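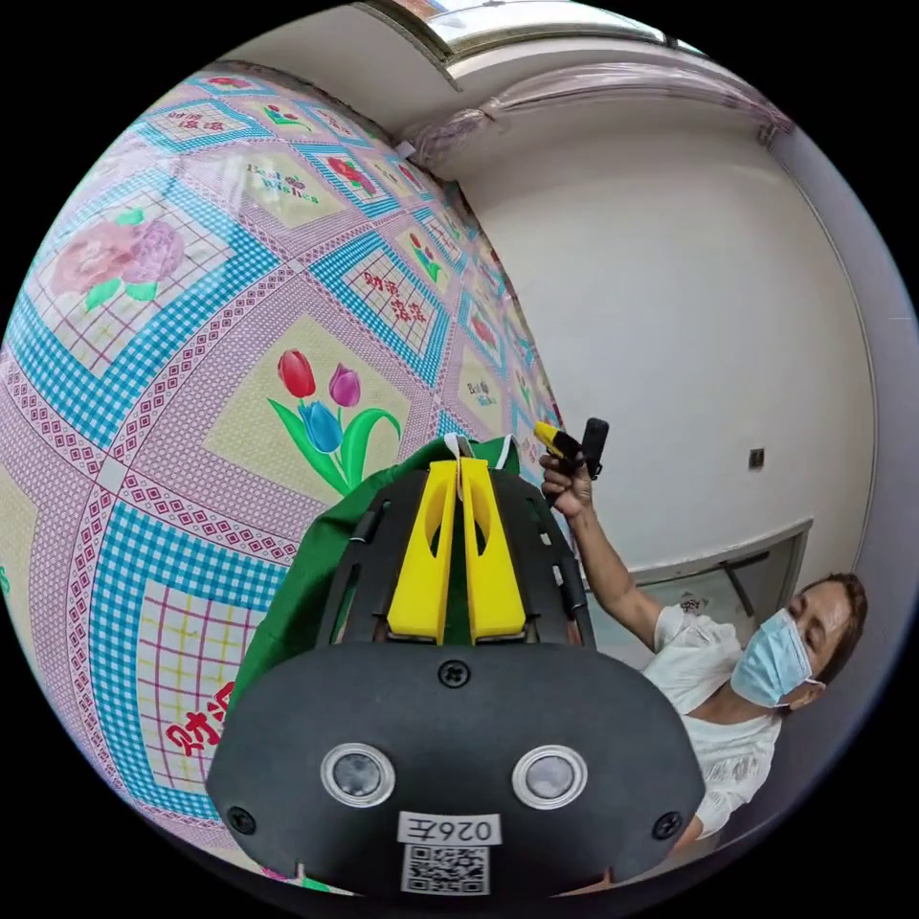

Notebook, textiles bench - November, bedroom set

Continued from the Trurness sheets. Purpose of this entry: fix the folding sequence for knit tops on a full-size bed, and note what the bed cover does to our marking-out. Esi Dramani has the earlier pages and will copy across anything that changes.

Cover stays on for this round. The printed grid is useful as a rough ruler, but only within one panel. The checkered bands are not the same width as the lattice bands, so counting squares across the bed gives a wrong length. Tape measure only from now on. Panel with the tulips is the reference for the middle of the bed. "Best Wishes" occurs more than once in the print and is no good as a landmark - I lost ten minutes to that on the Mallard pages.

Tension: cover pulled tight by hand at the corners, then left. Slack in the cover turns up later as a false crease under the garment. If the plaid lines bend, pull again before laying anything down.

Weight check on the knit tops, kitchen scale, dry: the heaviest read 252 g. Size tags are not consistent between makers, so I am sorting by weight and body length only. Lamptey bin for anything long enough to need a third fold.

Start time 2:40 p.m. Window side first, then wall side.
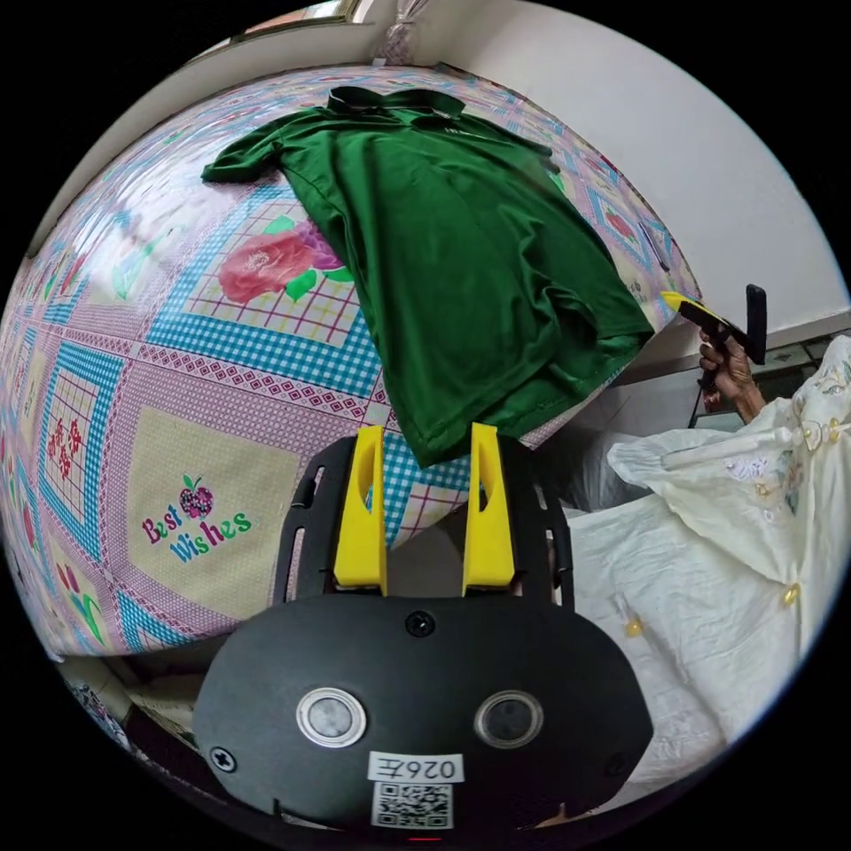
LAYING OUT - POLO SHIRTS

Dark green polo, collar toward the top edge of the bed. Sleeve out to the left, body running down on a diagonal, hem over the side. Wrinkling is mostly in the lower half and along the right. A hem left hanging drags the lower half out of line, so the body has to come fully onto the bed before the first fold.

Sequence as it stands:
1. Collar flat, placket closed.
2. Hem up onto the bed, body squared to the nearest printed band.
3. Smooth from collar to hem with the flat of the hand. No pulling at the side seams.
4. Sleeves in, one at a time.
5. Sides in to 27 cm finished width.
6. Hem to collar in two folds.

Step 3 used to come after step 4. Changed because the sleeves trap whatever wrinkle is under them. Esi prefers the old order for long sleeves and I have no objection, but it needs its own page.

Finished stack goes in the Plorolitz drawer, collars alternating. Limit is eight per stack; above that the bottom collar flattens and has to be reshaped.

Open points: whether the plain sheet grips less than this one (suspect yes, not tested), and whether 27 cm is too wide for the drawer once the liner is in. Liner is on order, item 699 on the supply list. Measure the drawer again when it comes.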